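Home | Notebook | Recipes | Contact

November - Vinh Tô, Karkstead bench notes

Glaze test day! Bravo batch came out of the kiln at 669 and the colour is gorgeous - a deep sea grey with blue pooling at the foot.

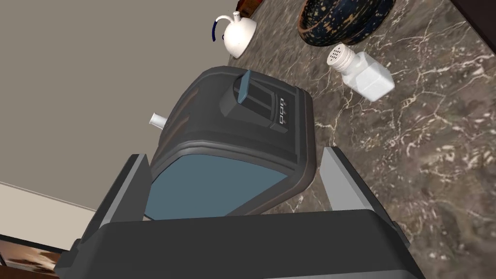 Weighed 500 g of dry mix for the next lot and sieved it twice. Arvo Mäkelä wants a touch more tin, and I'm keen to try it!
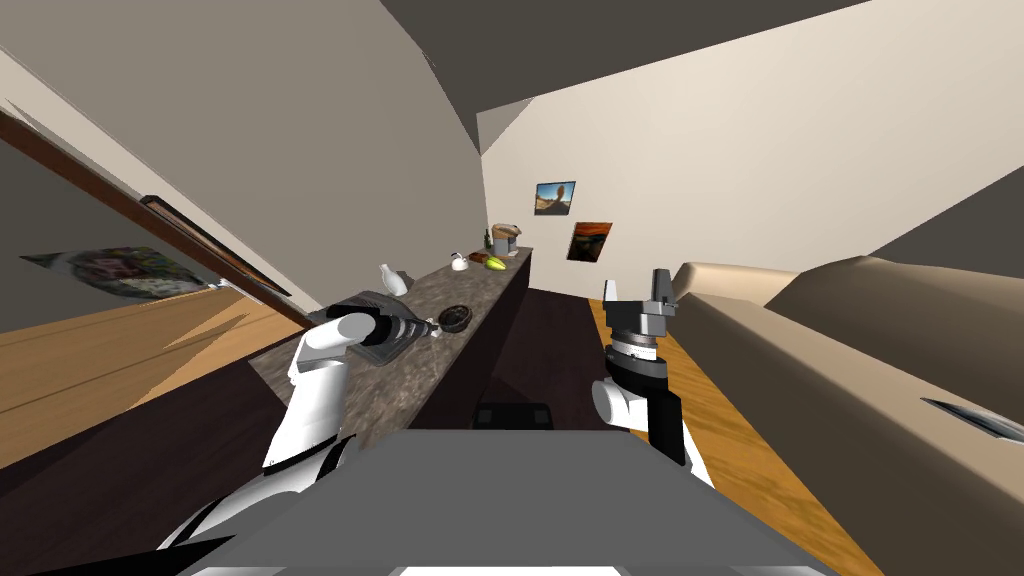
Two tiles crawled near the rim, so thinner coats there next time. Must label the Kivodix bucket - the marker's rubbed off again.

2 comments | 2 shares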